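# Setting up the Predow kitchen package on a two-arm robot

I received the Predow package on loan for 2 weeks in January, and I write down the steps in the order I would do them again. The manual is good, but it begins with the software and I think the kitchen should come first.

## Before you switch on

1. Clear a space in front of the sink so that the base can stand straight. Lead all cables away to the side and check them again after each move.
2. Fasten the wrist cameras with the Kramer screws from the small bag. Tighten by hand only.
3. Charge the arms fully. With the Zavau battery I had 4 hours of work from one charge, less if the hands were closed a lot.

## Teaching the first task

1. Open the Vivaswood app and choose "New task." Give it a short name, for example "sink, vegetables."
2. Bring both hands over the front edge of the counter and save this as the home position.
3. Record 8 demonstrations. Move slowly, and stop for a moment before each grasp — the app uses these stops to divide the task into parts.
4. After each demonstration, look at the head view and the wrist view together. If the fingers cover the object completely in both, delete it and record again.
5. Set the grip limit to low for vegetables and plates. You can raise it later.

Views from the wrist and head cameras, at the sink and near it: 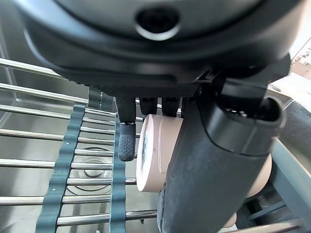
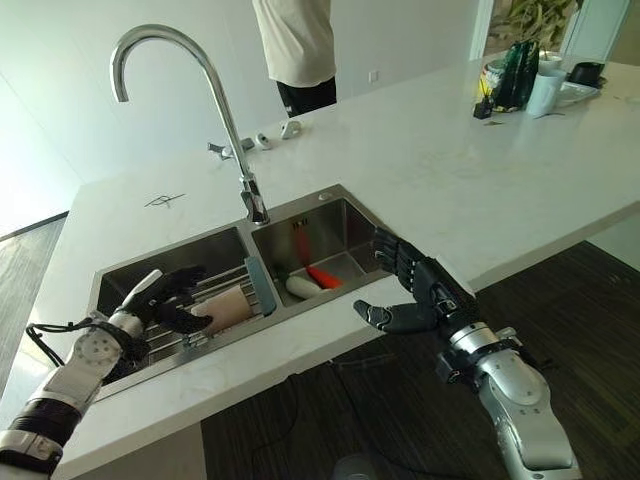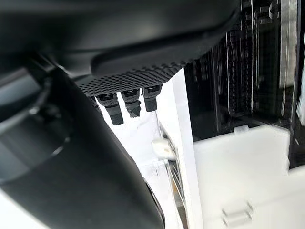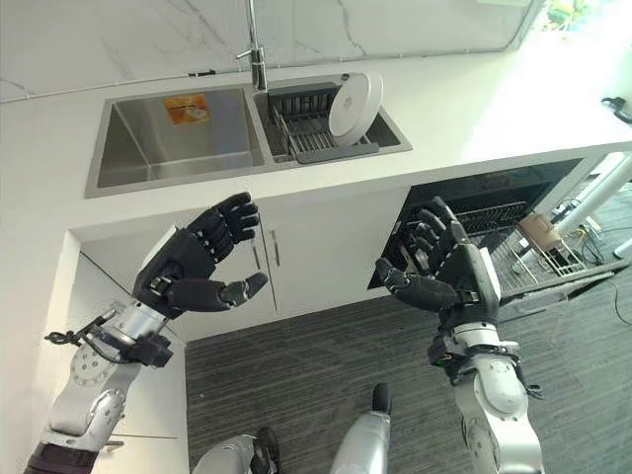
## Running it alone

Press "Play" and keep one hand near the stop button. For the first runs I recommend half speed. If the hand arrives too high, do not change the task; repeat the camera calibration, which takes a few minutes.

The app keeps 2000 frames per task in the free plan. When this is full, it removes the oldest ones without asking, so export your good demonstrations the same evening.

What I missed is a way to copy a task from the left arm to the right. Support answered me that it is planned, but they gave no date. Until then you must record every task for each arm separately.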